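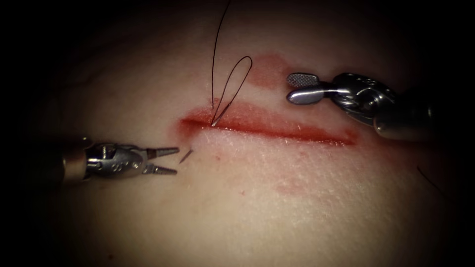
An incision in skin-like tissue, with red staining along it.

From: Hrefna Steinarsdóttir
To: small-caps list
Subject: Re: Jeltard interim report, the dividend question

Dear Charmaine, dear all,

Thank you for the message. I have now read the interim report two times, the second time with the notes, and I will try to answer in order.

Charmaine Mokgethi wrote:

> I see that Jeltard kept the interim dividend the same, but
> the cash flow statement looks thin to me. Is the payment
> covered or not? Also, why does the profit go up when the
> sales of Grondetti are going down? Johannes told me it is
> only the interest line, but I could not find it.

The short answer is that the dividend is covered by the profit, but not by the free cash flow of the period. The company paid a big supplier bill before the end of June, and in the year before it paid the same bill in July. You can see it in the change of payables. If you move this payment back, the cover becomes quite normal again. I would not sell my shares for this reason alone.
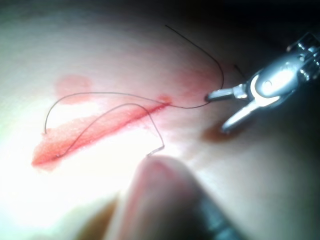
THE PROFIT AND GRONDETTI

Johannes is right in part. The interest cost is lower after the bank loan was made smaller in January. But there is a second thing, and it is in note 4. Jeltard sold the old warehouse to Giannakopoulos, and the gain is included in "other operating income". They do not show it on a separate line in the income statement, and I think they should.

Without this gain the operating profit is a little lower than last year. That fits much better with what we see at Grondetti, where three shops were closed and two more are waiting for a decision about the lease. The chairman's letter says that trading was "resilient". I looked for a number behind this word and did not find one.

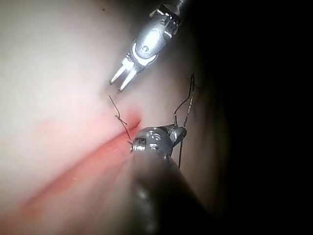

The number of employees is 988 in the report, and this includes the people at Lulleletti, who were not counted before the purchase. So please be careful if you calculate sales per employee and compare it with the older reports. I made this mistake myself in my first table and had to send Byung-chul a corrected one.

About Lulleletti there is not much to say yet. It is included for only part of the period, and its margin is not given. Anathi Mnguni asked the investor relations office by e-mail and received the answer that segment figures will come with the annual report. The goodwill looks high to me for a business of this size, but the purchase price allocation is still called provisional.
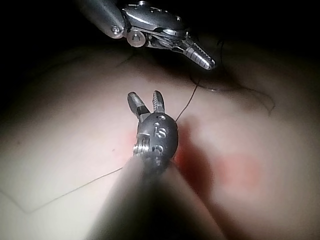

I have three questions which I want to send to the company before the call:

1. How much was the gain on the warehouse, before and after tax?
2. Will the supplier bill be paid in June every year from now on?
3. Does the loan agreement set a limit for the dividend?

If somebody wants to add one, please write to me directly and I will put all of them in one letter. The call begins at 10:00 and they usually take few questions from small holders, so it is better that they have ours in writing.

I hold shares in Jeltard and have not bought or sold any this year.

With kind regards,
Hrefna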